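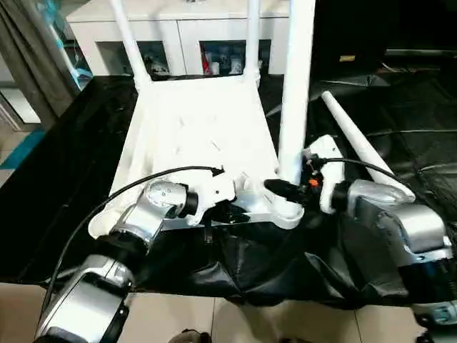 Last updated: Saturday, August 14, 2021

So the new seats for the back room came, and I have opinions! If you've been reading for a while you'll remember the old bench, the one with the split down the middle that pinched everybody who sat on it. It finally went out to the curb in December and we've been perching on upturned crates ever since. I kept saying I'd get something decent, and then I kept not doing it, and then my sister-in-law announced she was coming for the whole holiday weekend with the kids and suddenly I was up at midnight comparing stool legs.

I ended up ordering from Kumisix, mostly because Dukex wanted a fortune for delivery and their cheapest one had a padded seat. I don't want padding in that room. People come in there from the yard with paint on them, or potting soil, or a popsicle, and I want something I can wipe down with a rag and forget about. White plastic it is. Yes, white shows every smudge, but that's how I know where to wipe (my mother had brown kitchen chairs for my whole childhood and I shudder to think).

The legs come off for shipping, so there was a bit of putting together to do, and this is where I want to save you some grief. Don't try to do it with the thing standing up. I did the first one that way and got one leg in beautifully, and then the whole business swung around and whacked me in the shin. Lay it down! Get the seat where you can see it, start every leg loosely, and only tighten once they're all in. If you crank the first one down hard, the last one will never line up and you'll be there saying words.

Put something under it, too. I'm a big believer in black plastic sheeting for any job like this. I bought a giant roll of it from Urkumar years ago for the vegetable beds, never used it on the vegetable beds, and it has been under every single project since. White parts show up so nicely against it, and so does any little bit of packing fluff you'd otherwise be finding in your socks for a week. The downside is that it slides on tile. It slides a lot.
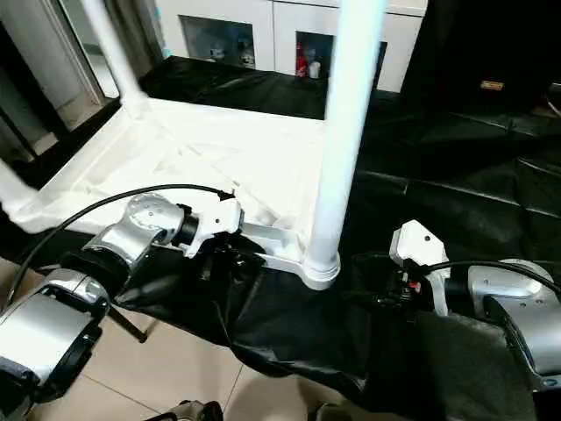

Anyway, the crossbars. The instructions have them going on as step 6, after the legs are fully tight, and I'd ignore that completely. Put them on while everything still has some wiggle in it. I did one in the official order and had to lean on the leg with my knee to get the bar to seat, and I didn't love the creak it made. The others I did my way and they went together with one good push.

Turn the seat over before you buy, by the way, if you're shopping in person. The top of a plastic stool tells you next to nothing. What you want is ribbing underneath, because a plain flat panel will start to bow as soon as a grown man sits on it to take off his boots. Check the feet as well. I like a ribbed cap on the bottom, it grips better, although it also collects dirt in the grooves and I've already been at one with an old toothbrush.

Stability report: good. There was a little rock in one of them when I first stood it up, and I was all ready to be mad at Kumisix, but I loosened everything, stood it on the flattest bit of floor I have, pressed down on the seat and tightened again. No more rock. I'd give them all another go with the wrench after 2 or 3 weeks of being sat on, as things do settle.

Comfort report: they're plastic stools. You'll be fine through a sandwich and you won't be fine through a board game. My neighbor suggested tie-on cushions, and I may look at some next time I'm over at Bùi, they had a striped canvas I've been thinking about – but then I'd be washing cushions, and we've come full circle back to the padding problem.

Next up in that room is the shelf over the sink, which has been held up by one bracket and good intentions since we moved in. I have the bracket. I can't find the screws. If I do find them I'll write that up too, and if anybody has a good way of getting dried grout off a windowsill, please leave it in the comments!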